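Parallel gripper comparison for tube handling, two-arm bench: fingertip choice and wrist camera

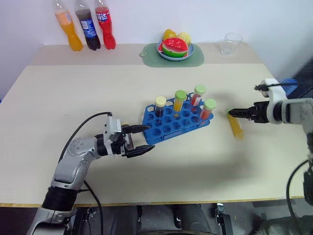
Posted by huvwood_lab2
2025-04-21

Members of this board were kind enough to comment on our fingertip question earlier, and we can now report results. Our group was asked to recommend one fingertip style for capped test tubes before the purchasing period closes in June. We compared the short angular fingers supplied with the Geltwood gripper against a longer pointed pair made in our own shop. Each style was given 40 picks from a plastic rack and 40 returns to it, under the same controller settings.

The pointed fingers completed 38 of 40 picks. The angular fingers completed 31. On returns the order was reversed: the angular fingers held the tube more firmly, and the pointed pair allowed it to tilt before it reached the hole. We are inclined to recommend the pointed pair and would welcome comment.

Posted by rackside

Thank you for the report. I must disagree with the recommendation. A missed pick costs one retry. A tilted tube on the return can strike its neighbors, and with liquid in the tubes that is the more serious fault. Our site rejected a pointed design for this reason. May I ask what closing force was used, and whether the tubes were filled to the same level?

Posted by huvwood_lab2

Closing force was set to 10 newtons for both styles. Fill levels were not controlled, and we accept that this is a weakness in the test. The other objects on the bench (bottles, a cup, a plate of toy fruit) belong to a separate sorting task and were not part of the count.

Posted by loma_integration

Before the fingers are blamed, please review the camera. We found with the Loma wrist camera that rack holes were located well from directly overhead and poorly when the rack was set at an angle. If your rack was placed diagonally for all trials, the return results may say more about hole detection than about grip.

Posted by rackside

That may explain a tube placed in the wrong spot. It does not explain a tube that turns between the fingers. I would keep the two questions apart.

Posted by t_alder_controls

Our department's practice is to add a shallow vertical groove to each fingertip. We ran 138 returns with grooved tips on an Alexiou controller and recorded up to four tilts. Ungrooved tips were not tested under the same conditions, so please read the figure with care.

Posted by huvwood_lab2

This is helpful. We will cut grooves in the pointed pair, fill all tubes to one level, and repeat the returns with the rack both square and angled to the table edge. The recommendation is withdrawn until that work is complete. Drawings of the grooved tips would be appreciated if they can be shared.

Posted by t_alder_controls

They can. I will attach them to the fingertip drawings thread once they have been cleared for release.

Related topics
Geltwood gripper: replacement finger screws
Wrist camera or head camera for rack detection?
Alexiou controller, firmware 42: slow homing on second arm
Cable routing over the wrist housing
Fingertip drawings (shared files)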